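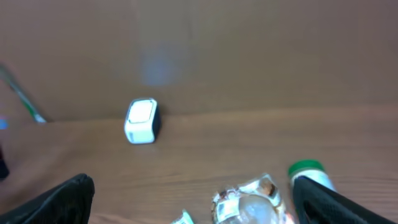
Wooden Tabletops: Your Questions
Tilcombe Table Room
Home | Classes | Care Notes | Questions | Find Us

We get a lot of questions about wooden tables, and we love every one of them. Most arrive by email with a blurry photo of a white ring attached. The answers below cover the ones that keep coming back, plus a few that only came up once but were too good to leave out. Last tidied up in August.

RINGS, MARKS AND SPILLS

I put a hot mug down and now there's a white ring. Have I ruined it?
Almost certainly not! A white ring usually means moisture has got into the finish and hasn't reached the timber. Leave it alone for a couple of days first, as plenty of them fade by themselves. If it's still there, lay a clean cotton tea towel over the mark, set a dry iron to low (no steam, please) and pass it across for a few seconds at a time, lifting the cloth to check. Stop as soon as the mark starts to go. Try it somewhere out of sight first if you don't know what finish you have.

And what about a black ring?
That one's deeper. Black normally means water has met iron and the tannin in the timber, often under a pot plant or a steel tin. It will need stripping back and treating with oxalic acid, and you want gloves, eye protection and a breezy day for that. We cover it in the second half of the refinishing class.

My son drew on the table with a ballpoint pen.
Welcome to the club. On a varnished top, a barely damp cloth with a drop of dish soap gets most of it, and a little methylated spirits on a cotton bud can get the rest. Don't use metho on shellac, though, because shellac dissolves in it and you'll have a second problem right on top of the first. On oiled timber, ink sinks in, so you're looking at a light sand along the grain and a fresh coat of oil. Or you keep it. We have a table here with a horse on it that we can't bring ourselves to sand off.

Candle wax?
Ice cube in a plastic bag, hold it on the wax until it goes brittle, then lift it with an old library card. Buff what's left with a soft cloth.

EVERYDAY CLEANING

What should I wipe the table down with?
A soft cloth, wrung out so well you think it's useless, then a dry one straight after. Follow the grain. That's really it for most weeks of the year. If it's sticky, add the smallest drop of dish soap to the water.

Can I use vinegar? My aunty swears by it.
We'd rather you didn't, at least not as a habit. It dulls waxed and oiled surfaces over time. Your aunty may have a polyurethane top that will put up with nearly anything.

Spray polish, yes or no?
Most of us have given it up. Silicone polishes give you a lovely shine for an afternoon and then cause grief when somebody wants to refinish the piece, as the new coat pulls into little craters called fish eyes. If you've inherited a table that's had years of the stuff, tell us before you bring it in so we can set it up away from the others.

How do I get crumbs out of the join between the boards?
A wooden toothpick or a soft paintbrush. Never a knife! A vacuum with the brush head works beautifully too.

The table lives hard up against a panel and there's a line of dust at the back. Any tricks?
Pull the table forward by a hand's width every month or so, if you can. If it's fixed, wrap a dry cloth round a ruler and run it along the join. Spills love to travel to the back edge and sit there, so it's a good spot to look at after a big dinner.

OILING AND WAXING

How do I know what finish I've got?
Put a drop of water on it somewhere unimportant. If it beads and sits there, you probably have varnish or a well-kept wax. If it darkens the timber within a few minutes, the surface is thirsty and likely oiled. Wipe it up either way.

How often should I oil?
Twice a year for a family table is plenty. A table that's used for homework, dinner, craft and folding the washing might want three. Go by the feel – if it's dry and a bit papery under your palm, it's ready.

Which oil do you use here?
In class we use a hardwax oil called Sollolex, mostly since it's forgiving of beginners and doesn't smell too fierce. You don't have to use the same one. Tung oil is gorgeous if you're patient. Whatever you pick, two thin coats beat one generous one every time, and read the tin for drying times.

What do I do with the oily rags?
Please take this one seriously. Rags with drying oil on them can heat up and catch fire by themselves when they're bunched together. Spread them flat outside on a non-flammable surface until they're completely stiff, or soak them in water and seal them in a metal tin. We keep one by the back door and it gets used after every session.

My table is in full sun and has gone a different colour at one end.
Some timbers bleach, some go darker, and a runner or a pile of mail left in one place will give you a perfect outline of itself. Shift things around every so often and turn the table end for end when the seasons change. A pale patch can catch up over a few months once it's uncovered. It's quite satisfying to watch!

LIVING WITH SMALL THINGS ON A TABLE

Everything we own ends up on the table. Help!
Us too. Olesia's method is the one we recommend: push it all to one side, leave the middle open, and only let back what you'll use at the next sitting. You don't need to put every last thing away to get a table working again. A clear middle makes a surprising difference, and it means you can wipe where the actual living goes on.

Do little items really scratch?
They can. It's grit underneath that does most of the damage, so lift things and don't slide them. Felt dots are great on anything that stays put, and they need replacing once they've gone flat and collected sand.

Will rubber feet mark the surface?
Some will, yes. Certain rubbers and soft plastics react with finishes and leave a tacky or yellowish print, particularly in warm rooms. Put a scrap of cork or card underneath if something's going to sit for weeks.

CLASSES AND BRINGING A TABLE IN

How big a table can you take?
The bench bay fits a top up to 1547 mm long without moving anything else. Longer ones are possible in the evening session if you let us know ahead. The side door clears 1072 mm, so legs off is usually the go for wider tables.

Can I just bring the top?
Absolutely, and we'd be thrilled if you did. Label the bolts and put them in a jar. We can lend you a hex key.

What does the refinishing class cost?
It's $70, including sandpaper, oil and the use of a sander. Bring an apron and closed shoes. Classes start at 6 pm and run until everyone has a first coat on, normally by nine.

Who teaches it?
Wafula Shemweta takes the refinishing class and Olesia Nechyporuk runs the care and repair one. They disagree happily about wax.

I've never sanded anything in my life.
Perfect. You'll start on an offcut of Tamihana's old shop counter, which we've been working our way through for ages, and you'll move to your own piece when you feel ready.

Where are you?
371 Drivitz Road, Tilcombe, down the side lane. Parking is easiest after 5 pm. If you've got something heavy on the roof racks, pull right up to the side door and knock loudly, as the sanders are noisy.

My question isn't here.
Send it in! Photos help, especially one taken close up in daylight and one from further back. Tell us what you've already tried, even if you're a bit embarrassed about it.

Back to top
Care Notes
Class bookings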